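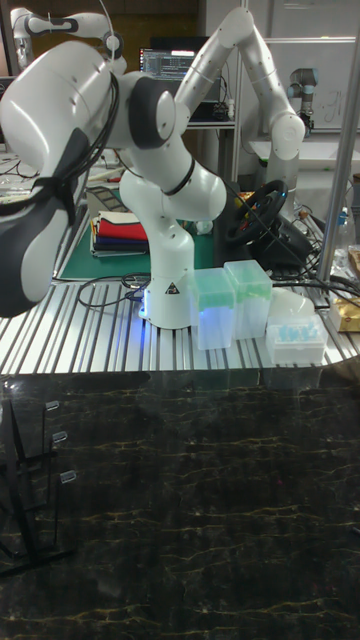

Around the Long Table: Bits and Pieces from Room 107

Welcome back, everyone, and thank you for all the lovely notes about the last gallery (I did read every one, and yes, I will get to the kitchenette shelves eventually). This time I've stayed in one spot, at the long slotted metal table in the Magalhães room, with the things that live on top of it. I'm very fond of this table. You can set your tea down somewhere nearby, never on it, and simply look along those silver grooves for a minute, and you'll find a favourite colour somewhere among the bits and pieces before the minute is up.

As usual I could go on for far too long, and have been sternly told that a gallery ought to be something a person can get through over a biscuit. So I've kept it short, and only let myself ramble a little.

The folded cloths

I'll begin with the stack of cloths on the green cutting mat, red and blue and a paler one or two and something darker in the layers, because it's the part of the table I'm proudest of. Folding is a job I enjoy and most people would happily hand over. My mum folded everything in thirds, tea towels and pillowcases and once a picnic rug that really didn't want to be, and I've never managed to do it any other way. A stack like that one makes a bench feel cared for, I think, even with a steering wheel for a neighbour.

The mat is a good bit of kit in its own right. Green hides very little, so if there's lint or a stray thread about you'll spot it, and it gives the cloths a proper address. If you borrow one, please bring it back to the mat and fold it first — I'm not fussy about which way the edges face, whatever you may have heard at morning tea.

Boxes, lids and little blue things

Now for the tip boxes with the pale green lids, side by side and see-through, with the light catching them a faint blue. I do love that green. It's the colour of the peppermints in the jar at my old dentist's, and I've told the Nulness people more than once that all storage should come in it. A little further along is the small tray with the light blue things in it, and tucked in behind that is the rounded white cover, the one that always makes me think of a cake dome at an afternoon tea.
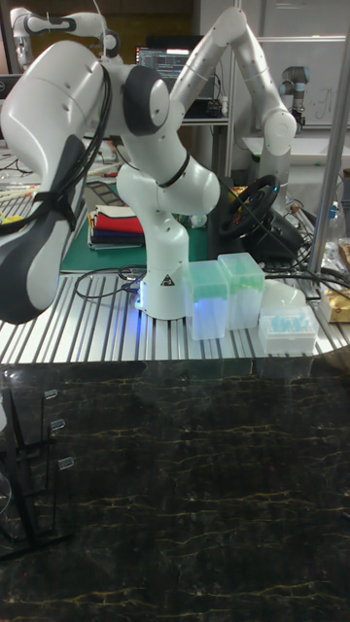 Lids are a subject I could go on about for pages, and at the Trunano open afternoon I very nearly did. My feeling is that a lid belongs on its box from the moment you've taken what you need, and that a lid put down "just for a second" will be found under a notebook at the end of the month. Kept shut, boxes can stay out on the table and be handy. We tried putting ours away in a cupboard over the winter and everyone spent the whole season opening and closing the cupboard, so out they came again.

The right-hand end

Things do tend to drift along to the far end, and that's where you'll see a gold package peeking in beyond the tray and the white dome. It's a cheerful colour to have over there among the silver and white, like a chocolate wrapper in a cutlery drawer. The cables wander wherever they please across the grooves, and tidying those is another gallery altogether, or possibly another person's gallery. I've always been more of a cloth and box sort of organizer.
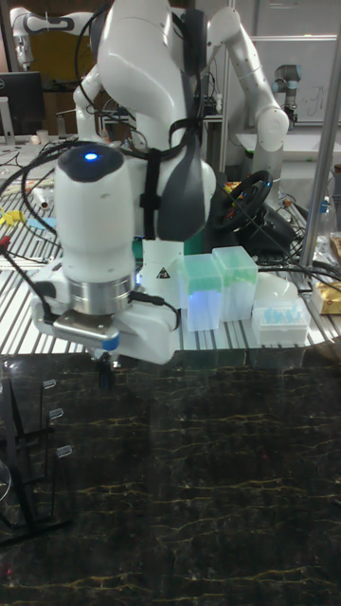 My own rule for the ends of tables is to have a look at them last thing, with my coat already on, so that I can't be tempted into starting a big sort-out at six in the evening. Anything with a home goes home. Anything without one gets a sticky label with a question mark and my initials, and I ask around in the morning. It's slow, I grant you, and the Wavlow crew down the hall think I'm dotty, but they've started pinching my labels, so make of that what you will.

If you've a bench or a shelf of your own that you're pleased with, please do send me a picture. Messy ones are every bit as welcome as neat ones, and I'd be especially glad of anything with coloured lids. Next up is the kitchenette, where I've been promised the good mugs will be out.

Humaira Bugti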